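Winter Houseplant and Seed Tips, Mostly Arguing With Other Tips

Posted 4th January

Every winter the same advice goes around, and every winter I try some of it in my kitchen in Brurnville and end up with fungus gnats. So take what follows as one person's grumbling, tested on a windowsill that faces east and gets maybe a decent morning's worth of sun if the neighbor's spruce allows it.

Coffee grounds. Please stop putting them in the pots. A thin layer of used grounds on top of potting mix dries into a crust, and water runs off it to the sides. Put them in the compost if you have one. People tell me their ferns love it. Their ferns may have loved being watered by somebody who suddenly remembered they owned ferns.

Eggshells. Crushed, rinsed, whatever, they take ages to break down. I dug up a pot in October and found shells from the year before looking ready for an omelet. They do no harm. I just don't see the point of saving them in a bag by the sink.

Misting. I misted a calathea for one whole winter and the edges went brown on schedule. A tray of pebbles did nothing I could notice either. Moving it away from the heat vent helped.

Ice cubes for orchids. I know, it's on the tag. I use room temperature water, let it drain, and tip out whatever is sitting in the outer pot.

Watering by calendar. "Every Sunday" is a fine way to remember the trash, but a pot in January drinks far less than the same pot in July. Stick a finger in to the second knuckle. If it feels damp, walk away. I bought a Trelteck moisture meter a couple of years ago and it read "wet" in a bag of dry perlite, so I went back to the finger.

Old seeds. Before you throw out a packet, put 11 seeds on a damp paper towel, fold it over, slip it in a bag and leave it somewhere warm. Ten would make the math easier but I always seem to shake out one extra. If only 3 come up, sow thick or buy new. Onion and parsnip I don't bother testing past the first year.

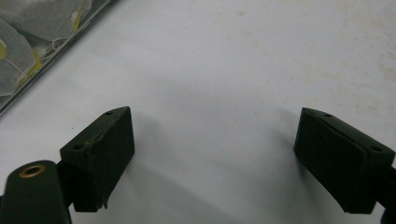

Arnel Catacutan wrote in to disagree with me on the seeds. He says a paper towel is kinder than soil ever will be, and that he once got nearly everything to sprout in the bag and then lost most of the row outside. He sows his test batch in a small pot of the same mix he plans to use, and waits.

Fair enough. I still think the towel tells you whether a seed is dead, and for that it's quick. His way uses up more space than I have on the sill, but if you've got a shelf, try both and see if they agree.

Grow lights. You don't need a purple one. I have a plain white Siveck shop light hung on chain over the seed trays, and the peppers can't tell. Keep it close to the leaves and raise it as they grow. Tall floppy seedlings want more light, and the fertilizer people will try to sell you something else.

Cinnamon on the soil for damping off. Tiina Valtonen swears by it. I dusted one tray and left the other alone, and both came through fine, so I learned nothing. A small fan on low and not overwatering is what I'd put my money on.

Gnats. Yellow sticky cards catch the adults and make you feel busy. Let the top inch of the mix dry out between waterings and keep at it for a few weeks.

Next time, whether it's worth washing old pots. I have a stack of them in the garage and a strong opinion already.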